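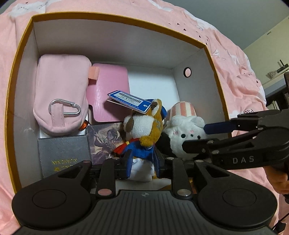 The Waweru Center thanks everyone who attended its open day on household robotics in January 2026. A summary of the program follows in this thread.

Visitors joined the Umach team for the tidying and sorting sessions, which used hand-held grippers and everyday belongings, plush toys among them. Each session was limited to eight participants.

Njoroge Mutiso, who leads the Umach project, spoke on how people pick up soft objects and why two hands are often needed in a crowded box. His slides will be posted on the Center's website.

Joltelora presented its work on fingertip pads. Clotik answered questions from teachers and parents on safety in the home.

The Umach team aims to record 4,000 short demonstrations of household tasks. Schools wishing to take part may write to the Center's education office.

The next open day will be held in May. Admission is free, and registration is required. Children under the age of nine must be accompanied by an adult.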